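From: Marianna Zawadzka
To: tondholm-sound list
Date: Sep 11, 2024
Subject: Re: [tondholm-sound] organ pipe pitch drift, what temp do we use??

Horacio, all,

Answering between two meetings so forgive the mess. Quoting the bit I'm replying to, rest snipped.

> Horacio Valdebenito wrote:
>
> I measured the long stopped pipe again last night and it is
> flat compared to the December run, which makes no sense to me. The
> church is warmer now, so the air is faster, so the pitch should go
> UP. I used 71 F from the thermostat by the vestry door. Length is
> the same, I checked it with the steel tape. Is it the old 1903
> wood swelling? Brenda thinks the stopper has slipped. Also can
> somebody tell me whether humidity counts for anything or if I can
> leave it out of the sheet. I have been leaving it out.
>
> H.

OK. Taking these in the wrong order.

Humidity. Counts, but small. Damp air is a little lighter than dry air so sound goes a little faster in it. At room temps, going from bone dry to soaked is a fraction of one percent on the speed. That's a few cents of pitch, which is less than you can trust with the way we blow these pipes by hand. So put a column in the sheet, write down the number, but don't bother correcting for it yet. Charito has the correction worked out if we ever need it, she posted it last winter, look for the thread called "wet air".

Temperature. This one is the big one. Speed in air goes up by 0.6 m/s for every degree C, close enough for us. So five degrees C is 3 m/s on 343 or so, nearly one percent, call it 15 cents. You can hear that. And the vestry thermostat is next to a door, at chest hight, and the pipe mouth is up on the gallery. I would not believe 71 for the air inside the pipe for one second. The wind comes out of the blower room anyway, and that's on the north side and cold. What matters is the air in the pipe. Not the nave, not the door.

So before anyone blames the wood: put a probe at the mouth, another one in the wind trunk, let the blower run twenty minutes, THEN read. If the trunk is colder than the nave you have your flat pitch right there, or some of it.

Wood swelling. Along the grain wood hardly moves with damp. Across the grain yes, so the pipe can get a bit wider or narrower and the stopper can get tight or loose. Length change from damp, forget it. Fermín may want to argue about the joints opening, I leave that to him.

Stopper. I'm with Brenda. If the stopper moved up by even a few mm the sounding length grows and you go flat. "Length is the same" with the steel tape, is that the outside of the pipe or mouth to stopper face? Because the outside will never change, and that's not the length that sings. Stopped pipe, so quarter wave, frequency is speed over four times the INNER length, plus the end correction at the mouth. Which you also have to keep the same between runs!! Don't put the probe cable across the mouth while you are recording, I did that at Virkbridge and wasted an evening on it.

Wind pressure is the other thing. Lower pressure, flatter pipe. Did you write it down in December? I can't find it in the sheet. If not then we can't really compare the two runs and somebody should say so in the notes, before Grarkley print the table.

What I'd like done before the next session, in this order please:

1. Probe at mouth and in trunk, as above. Log every minute for 35 minutes starting from cold. Brenda has the small logger, ask her nicely.

2. Mouth to stopper face with the dowel, not the tape. Pencil mark on the stopper handle so we see if it creeps.

3. Wind pressure on the water gauge, both ends of the run. Read the bottom of the curve, not the edges. Top the gauge up first, and put the Negi tray under it, it drips.

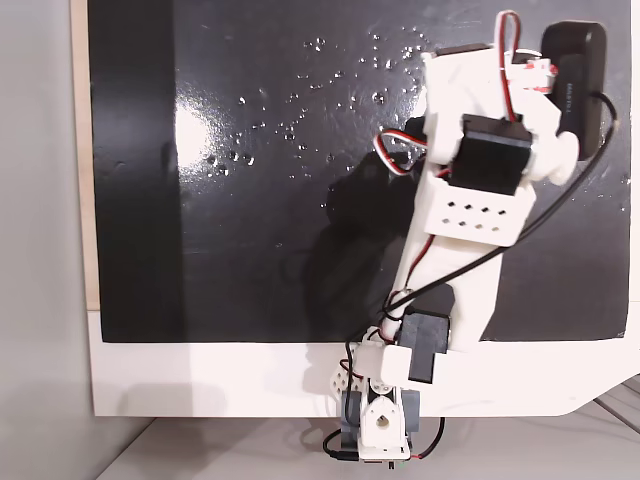
4. Record the pipe, 200 seconds, no talking. Leave the mic where it is. Fermín had it too close last time and got mostly wind noise on the low end.

5. Same again with the stopper pushed back to the December mark, if we can find the mark.

Then send me the raw files. Not the screenshots of the spectrum, I can't do anything with screenshots.

Horacio, for your sheet: use 331.3 plus 0.606 times T in C, it's fine for anything we will meet in a church. If you're starting from Fahrenheit convert first. I saw one row where the F went straight in and the speed came out at 374, which would be a very hot church.

Charito, can you re-check the end correction for the rectangular mouth? I used the round pipe one and multiplied by something from memory. Not proud of it.

Have to run. Back on mail tonight, maybe late.

Marianna

--
tondholm-sound mailing list
To leave the list, send a message with "unsubscribe" in the subject line.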